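Orange Is Where the Tolerances Fail: Burgi Zwahlen on Color Matching

By Beat Eberhard
2025-01-22

14 shares | 3 comments

Burgi Zwahlen has run the color lab at Vestska since the company moved its pigment work to Brinavbridge. The lab approves color standards for manufacturers who have to make the same shade in more than one material. A typical job involves a painted metal housing, a molded plastic cap and a printed carton, all specified as one orange.

"They are never one orange," she said. "They are three materials that a customer has agreed to treat as one orange under one lamp."

The lamp is the first thing she asks a new customer about. Two samples can match in daylight and separate under store lighting when they contain different pigments, an effect known as metamerism. Zwahlen's standard procedure calls for viewing under a daylight simulator, then under a warm white source, with the booth set to 2,000 lux in both cases. Approvals made at a desk by a window are sent back.

"I have had a signed approval come in with no light source written on it," she said. "The signature is worth nothing. I can't reproduce the conditions, so I can't tell the plant what they have to meet."

The lab's instruments report color difference as a single number, calculated from differences in lightness, chroma and hue. Many purchase contracts set one limit for that number across a whole range of colors. Zwahlen considers this a drafting error. A grayish blue and a saturated orange with the same reported difference from their standards may not look equally wrong, particularly under the older formulas that many contracts still cite.

She writes separate limits for hue and chroma instead, and the hue limit on oranges is asymmetrical. A batch that drifts toward red is usually accepted by the customer. A batch that drifts toward yellow by the same amount is usually rejected.

"I don't have a theory for that. I have the rejection records," she said. "If the records changed I would change the limit."

Those records sit next to the physical archive, a set of steel drawers holding 700 reference panels. Each panel has a measured file attached to it, and each is measured again on a fixed schedule. The organic pigments used in bright oranges can lose strength under exposure, and a reference that has faded will pass batches it should fail. Panels are kept in the dark, handled by the edges and taken out for as short a time as the job allows.

For outdoor colors the lab runs an accelerated exposure test of 500 hours before a formula is entered in the archive. Zwahlen was careful about what the result means. The test ranks formulas against each other in one cabinet. It does not convert to a number of summers on a wall, although she is asked for that conversion on most projects.

Last December the lab finished moving its formula database to Drurum, a recipe management system that replaced a collection of spreadsheets. The move took longer than planned. Older entries recorded pigment weight without the supplier's strength value, and a recipe in that state can't be corrected when a new pigment lot arrives stronger than the last. Her colleagues went through the paper lab books to recover the missing values. Where none could be found, the entry was locked.

I asked whether the instrument had made the visual check redundant. She said it had for flat paint. It had not for textured plastics, metallic finishes or wax, where the reading depends heavily on surface and geometry. Wax is translucent, so some of the light enters, travels sideways and comes out beyond the area the instrument is collecting from. The sample reads darker than it looks. Thickness and backing also alter the result - a thin cast over black and the same cast over white give different numbers.

The spectrophotometer used for those samples is a Wyss bench unit with a large aperture, which reduces the error without removing it. The remaining part is handled by comparing wax only with wax, prepared in the same mold at the same thickness. She will not issue a numerical tolerance between a wax sample and a painted one.

Color names get no place in her specifications. Customers may use them internally, and the name can be printed on the package, but the drawing carries a standard number and a light source.

"People will say yellow-orange and red-orange as if there were a border," Zwahlen said. "There is a continuous change in hue, and somebody has to pick the point."
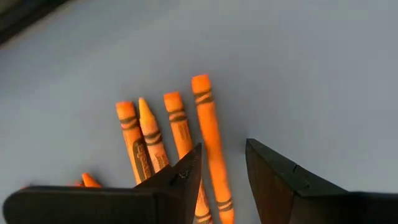
Picking the point, in her practice, is the customer's job. The lab prepares a short series of panels stepped in hue, with lightness held as constant as the pigments allow, and the customer marks the last acceptable one in each direction. "After that we measure the marked panels and write the limits from them," she said. "The meeting takes an hour. It takes longer if they bring the marketing department."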